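Is a stacked washer-dryer worth it, or will I regret it?
Posted Fri 17 July in Laundry & Utility 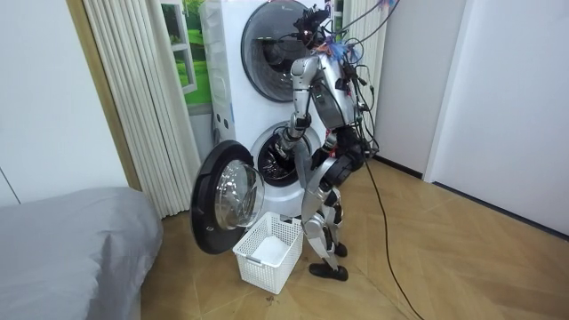
We're redoing the laundry corner and my husband has his heart set on going vertical. The salesman swears it saves a ton of space, but he would, wouldn't he? My doubts are mostly about the floor. Ours is light wood parquet, the same sort of thing as under the white stack here, and I can't believe that much weight spinning on it ends well. Plus he wants 200 dollars extra for a "stabilizing kit" that looks like a strap and 3 screws to me. Has anyone lived with one for years?

plallach_jo
Had ours nine years. The floor is fine. What bugs me is the bending, as the washer drum sits low and every wet towel has to come up from down there. I'm also short, so the dryer controls are a stretch. Don't skip the stacking kit, but don't pay 200 for it either. Mine was 33 and came with the same bracket.

Hendrik Nkuna
Depends what's under the parquet. If it's a floating floor, I'd be wary. If it's glued to concrete, I'd stop worrying and spend the money on a drip pan. Get the washer dead level before anything goes on top, and check it again after a month. Also ask who comes out when the bottom one breaks, because some repair people won't unstack.

trernance109
just get a side by side, stacks are a fad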